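Search this site Search Clear

How to plan a packing task when a robot is joining the team

Last updated: Fri 26 April
Reading time: 3 min

This page is for shift leads at Skastport who are moving a hand-packing job to the Bogale line. It follows the way we did it at Fererside, where mixed gift boxes went over in March. Allow two shifts for the steps below and keep the old bench running while you do them.

Step 1. Write down the job as people do it

Stand with the packers and note every movement, including the ones they don't mention when you ask. Lemlem Tsegaye packed gift boxes by hand at Fererside and now looks after the training records. Her first list ran to two pages for one box. Most of it was small decisions: which way round a toy goes, when to turn the box, what to leave until the end.

Set the goods out next to the open box before the first item goes in. Mix hard and soft items in the same set, as real orders do.
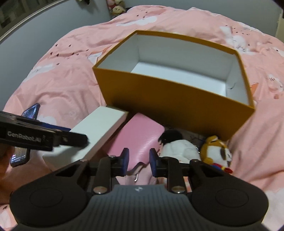 Empty box, with the goods laid out in front. Two grippers in use.

Step 2. Work through the set with the hand-held grippers

Use one in each hand. The jaws only do what the machine's jaws will do, so you find out early which items are awkward. Go slowly. New people tend to rush because the job is familiar, and then they squeeze too hard or let go too soon.

If an item can't be held securely, stop and put it on the list for hand packing. We kept three products on the hand bench for this reason and they are still there.

Include the box itself in the session. Packers shift and lift boxes all day without thinking about it, and it needs recording along with everything else.

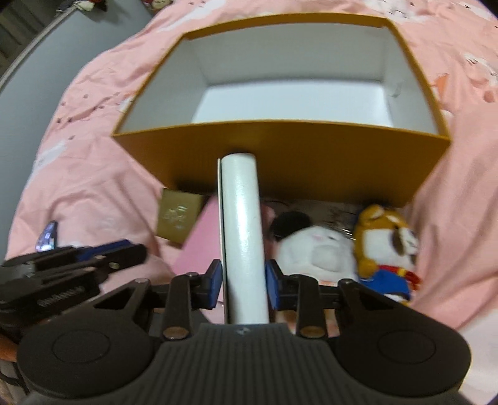 Change over every 50 minutes. The grippers are not heavy, but the wrist gets tired in a different place from ordinary packing. Anyone with an existing wrist or shoulder problem should speak to their lead before starting, and can do the checking in Step 4 instead.

Step 3. Fill the box in a fixed order

Agree the order with the packers and keep to it for the whole session. Ours was:

- larger soft toys and boxed goods, laid flat or against the sides
- smaller packets in the gaps
- narrow items last, held upright until you have chosen the space

If two packers disagree about the order, try both and record both. Mark the record sheet A or B so Grutero can tell them apart when the files go over.

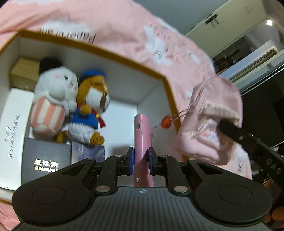 Step 4. Check the records

Go through each session the same day. Take out any run where someone stopped to talk or started again halfway. We sent 527 runs from the first block. Almost 50 more were taken out at this stage, mainly for restarts.

Step 5. Tell people what their job will be

Do this before the line starts up. At Fererside the packers moved to loading, checking finished boxes and clearing stoppages. Pay grades stayed the same. Breaks did change, as the line has to be attended, and that caused more complaints than anything else. Put the new break rota on the board a full week ahead and leave room on it for swaps.

Send completed sheets to Lemlem Tsegaye in the training office.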